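Thermomètre à sonde Redus 105, pour fumoir et barbecue

J'ai craqué pour celui-ci en juin, après avoir servi une épaule de porc grise dehors et rose dedans à toute ma belle-famille (merci à eux d'avoir fini leur assiette !). Depuis, je le vends à la boutique et je m'en sers presque chaque week-end à la maison.

Deux sondes en inox, une pour la viande, une pour la grille, et un câble de 105 cm qui passe sous le couvercle sans le soulever. L'alarme sonne fort, je l'entends depuis la cuisine avec la hotte allumée. Les piles tiennent 40 heures chez moi, donc largement une poitrine de bœuf et la suivante. 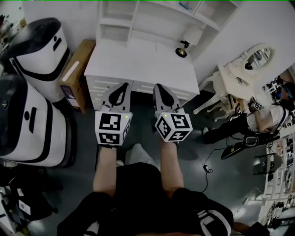

Côté réglages, c'est deux boutons : on choisit la température à cœur, on valide, et on va s'asseoir. Pour un poulet entier je mets 74 °C, pour l'épaule effilochée je pousse à 93. Ma cliente Agnes Lindholm l'utilise sur son vieux Wikström à charbon et m'en a déjà repris un pour son frère.

Petit bémol, le boîtier craint la grosse pluie, rentrez-le si ça tourne à l'orage. Et ne passez pas les sondes au lave-vaisselle, un coup d'éponge suffit !

Référence 1014. Livré avec deux sondes, une pince de grille et les piles. Sonde de rechange : référence 2087.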